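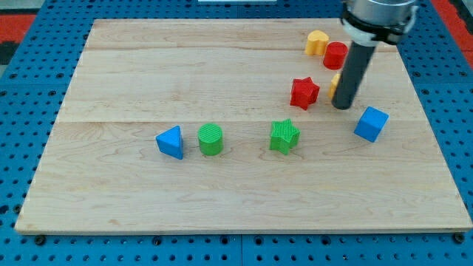 Our district is thinking about buying Saltano, a program that puts a color on the spine of every book in a classroom library so kids only pick from "their" color. I sat through the demo and I have questions. Sorting by color feels tidy, I get it. Eight little colored blocks spread out on a wooden board, sure, sort them by color, sort them by shape, and any two people will end up with the same piles. Try that with a shelf of picture books and tell me which pile Frog and Toad goes in.

2023-12-24
By Rekha Naidu

For anyone new here, I teach third grade and I've had a classroom library for a long time. It's messy. Animal books are in a dishpan. I am not against organizing books. I'm against organizing the readers.

The demo slide said 81 percent of students "showed growth" with Saltano. Growth in what? On the Saltano quiz. Who wrote the quiz? Saltano. Compared to which kids? There was no slide for that one.

Kids grow over a school year. Mine read better in spring than in fall every single year, including the year we had no heat in the portable. If you want to sell me something, show me the classroom down the hall that didn't use it.

How does a book get its color? I asked. The answer was sentence length, word frequency and "proprietary factors." So a joke-heavy book with short sentences is easy, even if you need to know what a mortgage is to get the joke. And a dinosaur book is hard, even for the kid who has been saying "pachycephalosaurus" since he was four.

I took 36 books off my own shelf and typed them into the free lookup tool on their site. Several weren't in there at all. Two editions of the same book came back with different colors. Same words! One was the paperback.

I wrote to support about the two editions. The reply thanked me for my passion.

Now the price. A classroom kit is $240 and comes with 500 labels. The quizzes are separate. The parent app is separate. Replacement labels are, you guessed it, separate. My yearly book budget from the school wouldn't cover the kit, so let's be clear about what doesn't get bought if this does.

Narayanan Iyengar, our school librarian, disagrees with me on some of this and I want to be fair to him. His point is that a kid who keeps grabbing books he can't read and faking it needs help choosing, and a color is a quick start. He's right that those kids exist. I have them too.

What I do with those kids is sit next to them and ask for one page out loud. It takes a couple of minutes. I learn a lot more from that page than from a dot on the spine, and the kid doesn't have to carry the dot to the lunchroom.

Because they do carry it. We had a different system here years ago, Pirnura, letters in place of colors. Kids knew every classmate's letter by the second week. I had a girl who hid a book inside another book so her table wouldn't see the sticker. The inside book was the one she wanted to read.

When Pirnura went away I peeled stickers all of April. Some of them took the cover with them. There's still a gummy rectangle on half my Ramonas. I bring this up because the Saltano person said the labels are "removable" and I would like to see her do it.

A few people have asked in replies if I've looked at Skodusell. I have, a little. It's the same idea with a cartoon owl. The free trial wanted my class roster before it would show me a single book, so I closed the tab.

"But the research says kids should read at their level." Some research says kids do better when a teacher matches them with text for a lesson. That's small group, with me, for part of the morning. Free reading is a different thing, and the brochure slides from one to the other in a single paragraph. Read the footnotes. One of them goes to another brochure.

What would change my mind: a study not paid for by the company. A look at what kids check out on their own a year later, when the stickers are gone. A teacher who dropped it telling me why. I asked for the name of any school that had canceled and was told they'd circle back.

If you're a parent here, the board takes comments on this at the January meeting. You don't need to be an expert. Ask how a book gets its color and write down what they say.

And if your school has used Saltano for more than a year, good or bad, please reply. I'd especially like to hear from whoever had to put the labels on.

Search this thread
Search
Enter a word or name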